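Progress report to the Trarnico fund, period to March
Prepared by Babita Srivastava

1. Open day at the Clernville workshop

The open day took up most of this period. We received 146 visitors from the town and from two schools in Wumthorpe, in groups of 17 or fewer. The task on show was handling pairs of slide sandals on a table, one of the three household tasks in the Panasiuk plan.

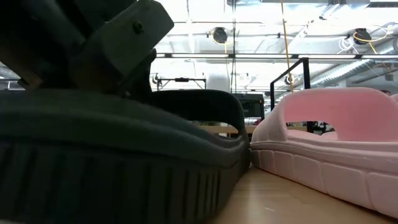
A dark grey and a pink sandal on the table, with the gripper above.

2. Sandals as a test object

Soft footwear was added to the plan in the autumn. The straps give way under the fingers, so the arm has to approach from a sensible angle – grip force alone does not solve it. Black ones are harder for us to pick out in poor light, and we have asked for better lamps in next year's budget. 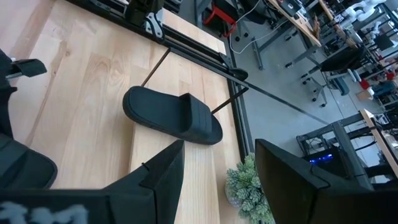
Black slide sandal on the tabletop, gripper fingers in the foreground.

3. The demonstration

Each session lasted 90 minutes, including questions. Most questions were about speed and cost. Several visitors wanted to know how long it takes to prepare a new task, and we will put a written answer on the noticeboard.

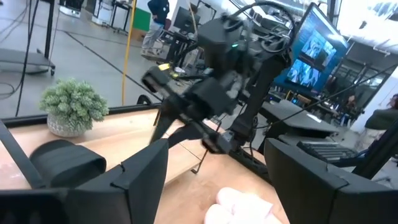 Pushpa Agarwal wrote to us afterwards that she would have liked a slower run with someone talking through each move, and that the morning session was too crowded to hear the answers. We agree on both points. Groups will be smaller next time.

4. Spending and next steps

The open day cost £3222, within the amount agreed. The two-arm work continues, with a second visit planned for the summer – date to be settled with Wumthorpe.
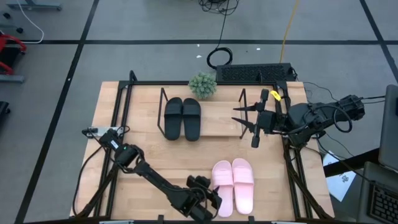 The two-arm table with both pairs of sandals.

The parts list and visitor comments will follow separately.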